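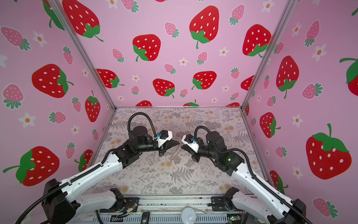
Overhead view, both arms at the handover point

Ticket: Chala cell, ring handover episodes rejected at ingest
Opened by: Araceli Xolalpa
Opened: March 9, 2026
Project: Doritz
Priority: high
Status: open

Summary
Collected 78 episodes of the ring task on the Chala cell. Ingest threw out 40 of them. Error is the same every time — "stream offset over limit, wrist_right". Fixed camera passes, left wrist passes. Need this sorted before the April training run or we're short on two-arm data again.

What I expected
Both wrist streams line up with the joint log and the episode goes in. Same config passed last batch, nothing changed on my side exept the recorder update.

What I see
Right wrist is behind the joints by 3 frames at the start and it gets worse the longer the episode runs. Short ones squeak through. Anything where the operator takes a while to get the fingers on the ring fails. So we keep the quick easy grabs and lose the slow careful ones, exactly backwards from what the policy needs.

Checked so far
- swapped the USB cable on wrist_right, no change
- swapped ports left/right, error stays with wrist_right
- restarted recorder, first two episodes fine then drifting again
- disk not full
- clock sync service running on the recorder machine, says OK

Next I went through rejected episodes by hand to see if the pictures themselves were bad. They aren't. Ring in the fingertips is clear enough to label, you can tell which finger is where.
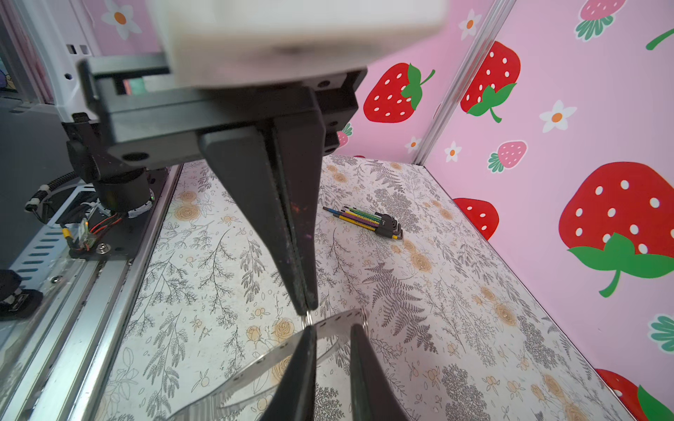

Photo: Doritz project / Chala cell wrist view

No black frames and no repeats that I could find. Focus is the usual, near fingers soft, far ones ok. Leave focus alone please, if somebody touches it we have to redo calibration and then old and new episodes don't match.

Also tried turning off the live preview on the operator screen. Drift got smaller but did not go away. Operators hate working without preview so I turned it back on. Might be a clue, might not.

Steps to reproduce

1. Start Gunedow recorder, load the two-arm profile.
2. Home both arms. Wait for the log to say ready, don't just go when they stop moving.
3. Put the object down between the arms, inside reach of both.
4. Hit record, then bring both grippers to the middle and hold there. Small slow moves only. This is the part where the offset grows.

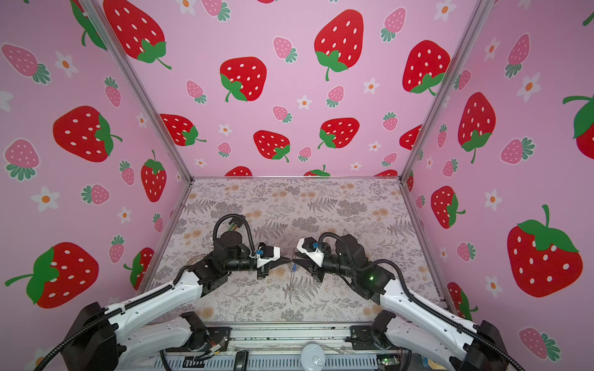
5. Stop, save, run the offset check on wrist_right before starting the next one.
6. Repeat. By episode 13 it fails every time for me, no matter who is driving.

Workaround for now
Restart the recorder between short batches. Costs time but the episodes go in. I'm tagging these "restart" so they can be pulled out later if they turn out odd. Rejected ones are NOT deleted, they sit in the hold folder on Lakodside. Please don't clean that folder.

Questions
Can the offset be fixed after the fact? Joint log and frames both carry timestamps, so if the frame stamps are good we could re-align and save most of the 40. If the stamps are written on arrival instead of at capture then no, we re-collect.

And can the check warn during recording and not only at ingest? Finding out the next morning is too late, operator is already on another task.

Attaching one more from a held episode, ring and plate task, in case someone wants to try re-aligning on it. The stretch with both grippers close together is the hard bit — a few frames off and the close command lands in the wrong place, so the model learns to close early.

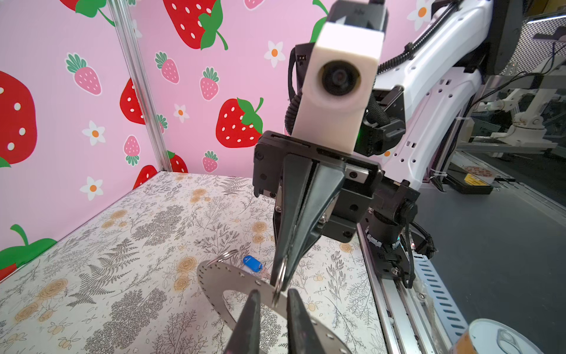
Araceli Aguirre: Stamps are on arrival for wrist_right only. The update reset that one camera to the default profile, left kept its old settings. So the queue backs up when preview is on and the stamp is whatever time the frame got through. Set it to capture time like the left one and try a long episode. For the held ones, don't throw them out yet, the camera's own frame counter is still in the raw file and I think I can rebuild from that. Send me three, short, medium and long.

Araceli Xolalpa: ok changed it. Long episode with preview on, passed. Running a full batch now without restarts, will post the offsets when its done. Three held ones copied to your folder on Lakodside. Can we get the camera profile written into the episode header too, would have caught this on day one.

Araceli Aguirre: Yes, opening a separate ticket for the header. Keep this one open until the rebuild is checked.

Status changed: open to waiting on rebuild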